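Bench notebook, two-arm table
Jan 1, 2025
O. Oosthuizen

Shop was quiet so I had the big table to myself. Both arms powered and homed. Teal cloth is back on and pulled flat except for the fold, which I gave up on. Light blue tape stays on both grippers until the wrist cables have proper clips.

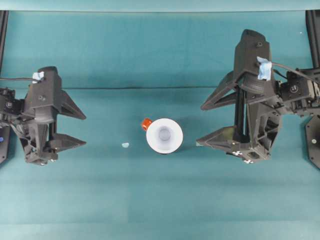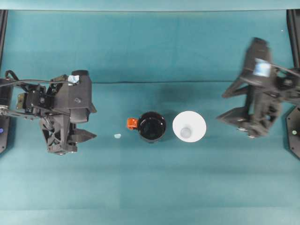
Black mug and white cup side by side, orange handle toward the left arm.

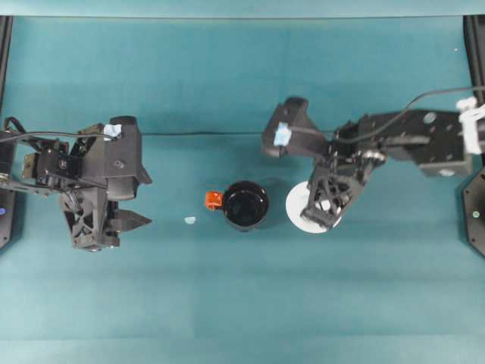 Reprinted the right fingers in the Skultier filament, 60 percent infill. The old pair flexed at the tip when they closed on anything with a thin rim. New ones are stiffer but the slot for the rail came out tight and I had to file it. Next print, open the slot up a little in the model before slicing.

Backlash on the right wrist is still there. Took the motor off, reseated the horn, put a drop of threadlocker on all 4 screws. Better, not gone. I think it's the bearing. Chauke has the size we need but they are closed until next week.

Speed is capped at 30 percent in the Ellorura config. Please leave it there -- I changed the joint limits on the left arm as well and they have not been checked at full speed.

Homing: the left arm wants five seconds after power-on before it takes the home command. If you send it sooner it throws a fault and you have to cycle the supply.

To do
- order bearing
- cable clips, both wrists
- copy the config to the Drumville laptop
- iron the cloth, or get a new one
- file the spare left fingers to match

Hex keys are in the top drawer. The 2 mm is getting rounded, use the new one.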